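# About Nendus
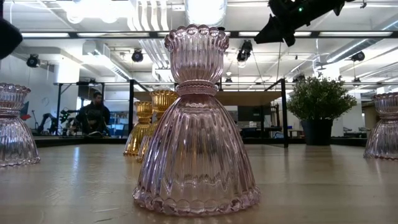

*Ribbed glass candle holders in pink and amber.*

Nendus sells and rents secondhand pressed glass for the table. Candle holders are most of what we do, along with dessert dishes, cake stands, small vases and the odd pitcher. The shop is in Lulteldale, on the ground floor of the old Pangilinan building, and there is a storeroom behind it that is a good deal bigger than the shop.

## How we started

Sugeng Tarigan opened Nendus after years of buying glass at estate sales and running out of shelves at home. The first stock was what he already owned. A neighbor asked to borrow a set of candle holders for a wedding dinner, then her sister asked, and by October of that year he was renting out glass most weekends from his garage. The shop came later, when the garage flooded and everything had to be moved anyway.

We now keep 3,000 pieces in the storeroom. There are 9 of us, most of us part time. Sugeng still does nearly all the buying.

## What we look for

We buy pieces that can be used. A candle holder has to stand level, and the cup has to take a candle without wobbling. We like ribbed and fluted patterns, scalloped rims, and bases that flare out wide enough to be steady on a crowded table. Pink and amber are the colors people ask for most, so we try to keep plenty of both. Green is harder to find in good shape, and blue sells before we can put it in the window.

Small bubbles, mold lines and slight differences in color are normal in pressed glass and we don't count them as damage. Chips are different. We run a finger along every rim and every edge of the base, and anything chipped goes in the seconds bin by the door at a lower price. We do not grind or repair glass.

## Renting

We rent 156 candle holders at a time at most, which is as many as our crates will hold. You can choose one color or mix them. Mixed tables are more popular than they used to be, and pieces of one pattern in two colors usually sit well together even when the heights don't match.

Pick up is after 3 p.m. the day before your event. Crates are lined and each piece has its own slot. Please put the glass back in the same slots. You don't need to wash it, but do take the candles out and leave the wax alone — a knife or a fork will scratch the cup, and we have a better way of getting it out here.

If something breaks, tell us which piece it was. We charge what it would cost us to replace it and no more.

## Caring for your own glass

- Wash by hand in warm water with a little dish soap. The dishwasher turns old glass cloudy over time, and the cloudiness does not come off.
- Don't move a piece straight from a cold room into hot water.
- For wax, let the cup come to room temperature, soften the wax in warm water and lift it out with a fingertip.
- Ribs and beading hold dust. A soft toothbrush works well.
- Lift a candle holder by the neck or the base. The rim is the weakest part.
- Put felt dots under a rough base if your table scratches easily.

## Selling to us

We buy single pieces and whole collections. Bring them in, or send photos taken in daylight with something beside them for scale. For a collection of more than 70 pieces, Sugeng will come to you — he drives as far as Girkatitz and will go farther if the glass is good. We pay on the day. We don't buy cut crystal, painted glass or anything with a metal stem.

## Visiting

The shop entrance is on the side of the building, up two steps. There is a ramp at the back, so ring the bell there and one of us will let you in. Parking is easiest in the morning. Everything on the shelves can be picked up and looked at, and the storeroom is open to rental customers if you call ahead.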